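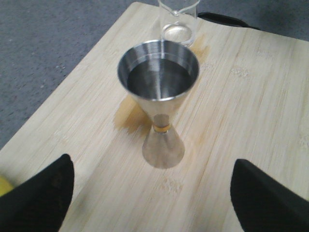 Viltbridge 1724 Folding Bar Station

3 min read

The 1724 is a folding bar station for caterers, event halls and anyone who serves drinks in a room that wasn't built for it. It sets up on its own legs, holds a full rail of bottles on the server's side and folds flat for the van. We have made it in one width, 40 inches, from the start. That is narrow enough to carry through an ordinary doorway upright and wide enough for one person to work behind without reaching.

The frame is powder-coated steel. The work surface lifts out for washing and drops back onto four rubber corner pads. The front panel is a separate piece held by two spring clips, so it can be swapped for one in another color or left at home when the station is going to be covered with a cloth anyway.

What comes in the carton

Frame with legs attached
Removable work surface
Front panel in black or white
Bottle rail, 12 bottles
Ice well with lid and drain plug
Hex key and spare clips

Glassware, shakers, jiggers, pourers and boards are not included. Whitelaw carries most of these and can ship them with the station if you ask when you order.

Setting up

Stand the folded station on its long side with the label facing you. Pull the rear legs out until both braces lock, then do the same with the front legs. Turn it upright, hang the bottle rail on its hooks and put in the work surface last. The ice well slides in from the left. If it binds, the frame is probably standing on a slope, and a turn or two on the leveling feet will free it.

Hook the bottle rail before you load it. A loaded rail is heavy and the hooks are hard to see from above.

The leveling feet have soft caps for wood and tile. On thick carpet take the caps off, because they let the station rock when someone leans on the end. On grass use the wide feet, sold separately as part 651.

The work surface

The standard surface is a composite sheet with a raised lip on three sides. The open side faces the server so that spills can be wiped toward you into a towel. It will take a wet shaker or a cold bottle all night without marking. It will scratch if you cut fruit directly on it, so use a board.
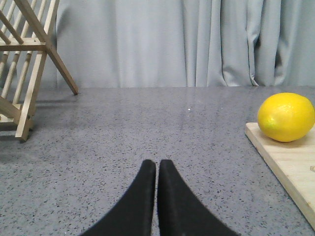

Hot pans and chafing dishes should stay off it. Several hotels have bought the 1724 as a coffee station, and for that use we suggest a heatproof mat under the urn. The surface will survive a spilled pot of coffee, but a burner left on it for an evening will lift the finish. Replacement surfaces are kept in stock.

Ice well

The well is insulated on the sides and bottom and holds enough ice for an evening reception. The drain is at the back left corner. Push a bucket under it before you pull the plug. In July, or in any tent that gets afternoon sun, keep the lid on between rounds and plan to refill once.

Do not use the well as a cooler for raw food.

Cleaning and storage

Wash the surface and the ice well with warm water and dish soap. Wipe the frame with a damp cloth and dry it, paying attention to the hinges, where sugar syrup collects and turns sticky. A drop of food-safe oil on each hinge at the end of the season is plenty. Leave the drain plug out during storage so the well can air.

Folded stations can be stacked flat. The Imau carry bag fits the 1724 with the front panel inside but does not leave room for the bottle rail.

Changes from the earlier model

Rangi Rutherford redrew the leg braces after hire companies told us the old ones pinched fingers. The new braces lock from the outside and release with one hand. Old and new legs are not interchangeable. The Stokis panel set fits both models.

Orders and parts

Trade accounts and repeat orders go to Clodagh Mac Giolla in the Viltbridge sales office. Please give the model number and panel color. For parts, look for the serial label under the right side of the frame and include that number too. Stations returned for repair should be sent empty and dry, with the ice well packed separately.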